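Gasholm Visitor Pass: a weekend with the paper one and the app

City passes make me suspicious. They tend to be sold on the total price of everything you could visit if you never slept or sat down for lunch, and the Gasholm Visitor Pass is sold in exactly that way. The leaflet promises 17 attractions. I bought the two-day version at the tourist office by the station, used it as hard as I could stand, and kept all my receipts.

First, the list. Of those 17, five are free to walk into anyway, among them the harbour chapel and the fish market. Two more are shut from the end of October until February, which the leaflet mentions on the back in small grey type. The Cronin Museum of Glass is the one most people come for, and the pass does cover it, though the furnace demonstration costs extra.

The pass also gets you on the trams, but not the airport bus. I asked about that at the desk and was told it was "under discussion with the operator".

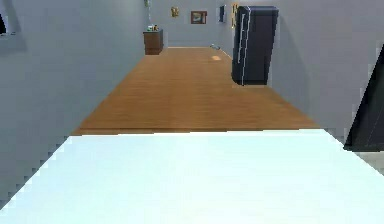

Hevelard wrote in below the first version of this review to say that the airport bus has been under discussion for as long as the pass has existed, and that anyone staying out by the ring road will spend more on that bus than they save at the museums. The same comment pointed out that hotel guests can often get the tram ticket free at check-in. I tried it at mine and got one, after asking twice.

So take the trams out of the sum. What remains is the museums, the boat trip and the tower. The boat was good. It leaves when it says it will, the commentary is short, and the crew let a family on with a pushchair without any fuss. The tower had a long queue, and pass holders stand in it like everyone else, whatever "priority welcome" is supposed to mean. 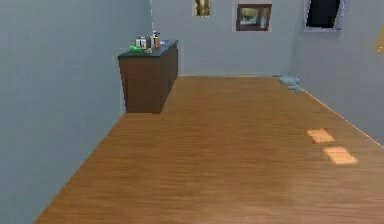

Then there is the app, made by a firm called Prirketti. It holds your pass as a square code and shows opening times on a map. The code worked at every door I tried. The opening times were wrong for the Cronin on Sunday and wrong again for the boat, so I went back to the leaflet. It wanted my location all the time and my birthday, and I can't see why a tram map needs either.

The visitor bureau says nearly 2,000 passes were sold over the summer. I'd like to know how many of those buyers got their money back in entry fees. I did, by the price of a sandwich, and only by rushing the maritime rooms.
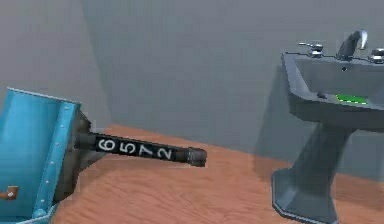

Is the one-day pass better value than the two-day?
It is if you do the Cronin and the boat on the same day, with an early start. Add the tower only if the queue is short. For anything slower, pay at the door.

I'd buy the paper version again for a friend who likes to be busy. For myself I'd get the boat ticket, one museum and a proper lunch. Two and a half stars, with the half for the boat crew.

Reviewed Sunday, November 28, 2021. Pass paid for by me.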